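# Unit 4 handout: How cotton cloth takes color (and why it lets go)

Bring this with you to the dye studio. We'll go over the first half together and you can read the rest at home, though I warn you it's the part I like best and I'll probably talk about it anyway.

## 4.1 Where we left off

Last unit we ended with spun yarn. You had all handled the three sample skeins, you'd seen how a tightly twisted yarn bounces back and a soft one sags, and a few of you asked the question this whole unit is built on: why does the same dye look so different on two yarns that are both cotton?

Great question! Cotton is nearly pure cellulose, a long chain of sugar units that loves water. Pull a raw fiber off the boll, though, and drop it in a glass, and it floats for ages. There's a thin coat of wax on it. Dye comes in with the water, so if the water can't get in, the dye can't either. Half the trouble people have with patchy color starts right there, long before any dye has been weighed out.

So before anything else, cloth gets scoured. For this course:

- weigh the cloth dry and write it down
- fill the pot so the cloth can move freely
- soda ash at 2 percent of the dry weight, plus a small squirt of plain detergent
- simmer for an hour, stirring now and then
- rinse until the water runs clear

The scour water from unbleached cotton comes out a murky tea brown and I never get tired of it. All of that was sitting in "clean" cloth.

**Drop test.** Let one drop of water fall on the dried cloth. If it soaks in at once, go ahead. If it sits up like a bead, scour again.

## 4.2 Three ways for dye to hold on

There are plenty of dye families, but these are the ones you'll meet in our studio.

**Direct dyes.** Long, flat molecules that lie down along the cellulose chain and cling there by weak attraction. They're easy (hot water, salt, done) and the colors have a soft look. Since the hold is weak, some of it slips away in every wash. Most all-purpose dyes from the grocery store have a direct dye in the mix.

**Fiber-reactive dyes.** My favorite family to teach, and the one we use for the big project. The dye molecule forms a true chemical bond with the cellulose, so it becomes part of the fiber. It needs an alkali to get going, and that's the job of the soda ash. The catch is that the dye will also react with plain water if it gets the chance. Once you mix a reactive dye with alkali, a clock is running, and whatever has reacted with the water is spent. It'll stain your cloth for a while but it can never bond.

**Vat dyes.** Indigo is the famous one. The pigment doesn't dissolve in water at all. You have to strip the oxygen away from it, at which point it turns yellow-green and dissolves, soaks into the cloth, and then turns blue again in the air while you stand there holding it. I've done this hundreds of times and still make a noise when it happens. The blue particles are trapped in the outer layers of the yarn, and that's the reason they rub off.

| Family | What holds it | Needs | Weak point |
|---|---|---|---|
| Direct | weak attraction | heat, salt | washing |
| Reactive | chemical bond | alkali, time | loose dye left behind |
| Vat | trapped pigment | oxygen removed, then air | rubbing |

## 4.3 Worked example: scaling a recipe

We use the Treren reactive recipe sheets all term, so get used to how they're laid out. Everything is given as a percent of the dry weight of the cloth. Say your piece weighs 600 grams and you want a medium shade at 2 percent:

600 × 0.02 = 12 grams of dye powder

Now suppose you go a little bigger. Your cloth weighs 678 grams, same shade:

678 × 0.02 = 13.56 grams

That extra gram and a half matters. Leave it out and the shade will come up paler than the first piece, and side by side you'll see it from across the room. Please don't round to "a spoonful." Dye powders differ a lot in density, and a level teaspoon of one red can weigh much more than the same teaspoon of another.

Wear the dust mask whenever a powder jar is open. Mix the powder to a paste with a little lukewarm water first, then thin it out. If you dump it straight into the pot you get lumps, and lumps turn into freckles. (Freckles can be gorgeous. They should be your idea, though.)

## 4.4 The wash-out, which everyone rushes

Remember the spent dye, the part that reacted with water? It's sitting in the cloth right now, looking exactly like the real color. If you stop rinsing too soon, it'll turn up later on a white sock.

The order is important:

1. Cold rinse first, to carry off salt and soda. While those are still in there, loose dye keeps clinging to the fiber.
2. A second cold rinse if the cloth still feels slick between your fingers.
3. Hot soak, as hot as the tap will go, for at least half an hour. Overnight is better.
4. Hot wash with a bit of detergent.
5. Press a damp corner onto white cotton with a warm iron. If the white picks up color, go back to step 3.

Dark shades can take up to 108 minutes of soaking in total before the white patch stays white. Plan your studio time around it, bring a snack, read section 4.5.

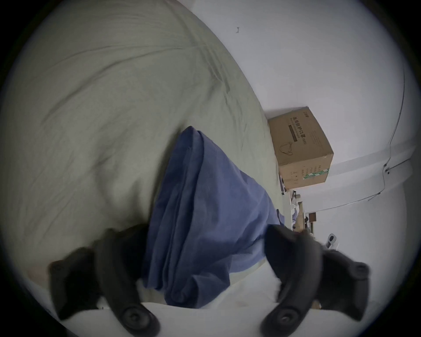
## 4.5 Fading, bleeding, and crocking

These words get mixed up all the time, and once you've got them straight you'll start diagnosing every shirt in your closet.

*Fading* is a loss of color in place. Light does most of it. Energy from sunlight breaks the dye molecule apart, and the broken pieces don't absorb color the way the whole one did. Curtains fade on the window side. A T-shirt dried outdoors all summer fades at the shoulders, where it faced up on the line.

*Bleeding* is color moving out into water. It's what the hot soak is for.

*Crocking* is color coming off by rubbing. It comes in two kinds, dry and wet, and wet is nearly always worse. Rub new jeans with a damp white cloth and you'll see it right away.

A fabric can be terrific at one and poor at another. Indigo barely bleeds in a wash if it's been done well, yet it crocks like crazy. Some bright turquoise reactives resist light beautifully and are a real chore to rinse. When a label says "colorfast," your next question should be: fast to what?

There's one more effect that fools people, and it has nothing to do with dye loss. Cotton that's been washed many times gets a fuzz of tiny broken fiber ends on the surface. Those ends scatter light, and the cloth looks grayer and paler even when almost all of the dye is still inside. Shave a small patch of an old navy sweatshirt with a fabric shaver and look at the color underneath. It's like finding the shirt you bought!

## 4.6 Fiber first, color second

A short note on blends, because somebody always brings one in. Our reactive dyes bond to cellulose and leave polyester alone. A half-and-half T-shirt will come out heathered and lighter than you planned. Check the stitching too: thread is very often polyester, so an all-cotton shirt can come out deep green with its seams still bright white. I love that look. If you don't, buy the ready-to-dye kind from Bolura, which is sewn with cotton thread.

Mercerized cotton goes the other way. It has been treated with strong lye under tension, the fibers swell and round out, and they take dye much more deeply. Run a mercerized and a plain swatch in the same pot and you'd swear you used two different recipes.

## For next time

- Scour your project cloth and do the drop test at home. Write the dry weight on a tag and pin it on.
- Fill out one Treren sheet for your own weight, with the math shown.
- Rub test on three things you own, dry and wet, using scraps of white cotton. Tape the scraps in your notebook and label them.
- Read the Hashmi chapter on alkalis up to the section on wool. Skip the wool for now; it's a different animal in every sense.

The studio is open until 8:30 p.m. through the end of October. Soda ash is in the tub under the sink, and the scale with the blue tape is the accurate one.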